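Subject: Re: [college-history] Student newspaper, years before the merger
From: Saimi Mäkelä
Date: February 12, 2025

Dear Tudur, dear all,

Thank you for the scan list. I compared it with the card index in the Arley reading room, and the two do not agree. The index has 3,040 pages for the student newspaper, and your list has 3,663.

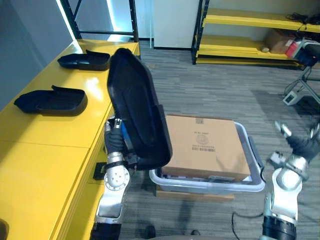 Black molded cover held upright, yellow table at left.

I think the difference comes from the Gorel Hall supplement. It was printed by the students of that hall and folded inside the main paper, so the old librarian did not give it a card. If you have the supplement as separate files, please tell me how they are named.

Tudur Craddock wrote:
> The list is complete up to the last November issue.
> I am less sure of the dormitory pages. Some have
> the masthead "The Huvgate" and no date at all.
> Does anyone know when that name was dropped?
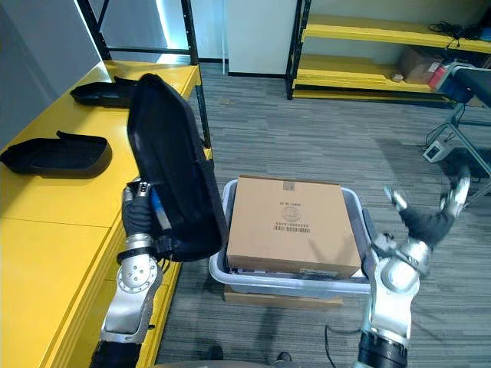 About the name I can help a little. The students voted on it, and 1,542 of them sent a ballot – a high number for such a small college. The Huvgate was the old north entrance, where the paper was sold. After the vote it appears only in the letters column.
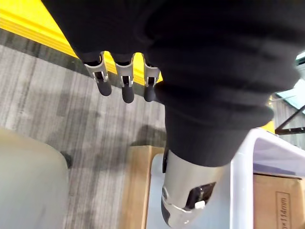 There are also 3 issues with the dining hall menus on the back page. I would like to see them in better resolution, because the prices are hard to read in my copies. The James stairs box may have the originals – I will look there next.

With kind regards,
Saimi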